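Por que uma régua de tomadas tem tantos buraquinhos?
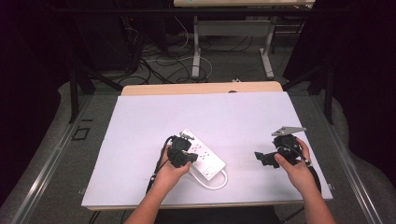

Uma régua de tomadas branca, com o fio enroladinho ao lado.

Abajur, computador, ventilador, carregador... quanta coisa quer energia ao mesmo tempo! Só que a parede do quarto às vezes tem uma tomada só. É aí que entra a régua — uma caixinha comprida que pega a eletricidade de um lugar e divide entre vários aparelhos.

E como ela faz isso? Dentro da régua há tiras de metal escondidas, que correm de uma ponta à outra. O metal deixa a eletricidade passar com facilidade, como um rio com vários riachinhos! Já o plástico do lado de fora não deixa, e por isso ele cobre tudo direitinho.

Muitas réguas têm também um botão. Desligou o botão, o caminho se fecha e a energia para de passar. Legal, né?

Agora, atenção: eletricidade é coisa séria!

Nunca coloque o dedo nem objetos nos buraquinhos.
Mantenha a régua longe da água.
Não ligue uma régua na outra — o fio pode esquentar demais.
Na hora de usar, deixe o fio esticado, sem nós e sem tapete por cima.
Para ligar ou desligar qualquer coisa, chame um adulto.

Que tal uma missão? Junto com um adulto, procure as réguas da sua casa e descubra, só olhando, que aparelhos estão ligados em cada uma!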